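Speaker notes: Reading a Concrete Road
Fendstead street evening, July. Slot is 12 minutes plus questions.

Opening (stand to the left of the screen, the clicker doesn't reach from the right)

Hello everyone, and thank you Kerstin for the kind words. I'm Booker Schumacher and I love concrete roads. I've loved them since I was a kid on a bike going ka-thunk, ka-thunk over the joints on the way to school. Tonight I want to get you looking down for a few minutes, and then up a little, at the curb and the trees.

Ask: who walked here tonight? Who can tell me what the ground was made of for the last block? (Wait. Let them laugh. Take two answers at most.)

Part one: the slab

Most of us say "the road" as if it were one long piece of stuff. With asphalt that's fair enough. Concrete comes in slabs, and once you've seen the slabs you can't stop seeing them!

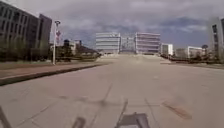

Concrete shrinks as it hardens and then it swells and shrinks with the weather for the rest of its life. It is going to crack. So the crew decides where they'd like the crack to be, and they cut or form a line there. That's a joint. The cracks that turn up anywhere else are the ones the slab picked for itself, and I find those every bit as interesting — they can tell you about the soil, or a heavy truck, or a trench that somebody dug and filled in a hurry.

Tell the Gritska story here. Short version only! Teodor Lie and I walked the old service road with a notebook and wrote down 347 slabs before the rain got us. We had 11 cracked clean across, corner to corner or side to side. Teodor thought that was terrible. I thought it was wonderful for a road that age. We argued all the way to lunch.

If someone asks about stains: rust, oil, leaf tannin, clay tracked in on tires. You often can't tell which by looking. I've been wrong plenty of times.

Part two: the edge

Slow down here, I always rush this bit.

The curb does three or four jobs and gets no love. It holds the edge of the walk, it sends water to the drain, it tells a driver where to stop being. And for somebody with a cane or a stroller it can be a wall. Wajid Sial has promised to talk about ramps after the break so I'll leave the good stuff to him.

What I want people to notice is what sits behind the curb. A paved sidewalk is one kind of street. A strip of grass and dirt is another, and you can get both along the same stretch.

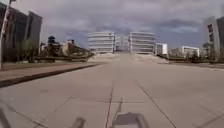
Grass soaks up some of the rain before it ever gets to a drain. Paving gives your feet a dry place to go. Trees want room for roots, and roots don't read plans, so a curb beside a mature tree will often tip a bit. Run your hand along one sometime (mind the traffic). I did this on Amundsen with Märta Rønning and we found a lean you could feel before you could see it.

Then the big wide open part. Why so much concrete? Turning room for trucks, fire access, a guess made years ago about how busy the place would be. Ask the room what they'd do with a wide, quiet stretch. At the Fumach evening I got benches, chalk games and a very firm vote for roller skating.

Part three: the homework

Pick one block. Walk it slowly, once on each side. Draw the joints as you go, and use a different color for the cracks. Mark where the surface behind the curb changes. Go again after a rain and mark the puddles on the same sheet.

Sheets are on the table by the door. Bring them back in any state, muddy is fine.

Questions, then hand over to Wajid. Invoice number for the room is 1245, Kerstin needs it before she leaves.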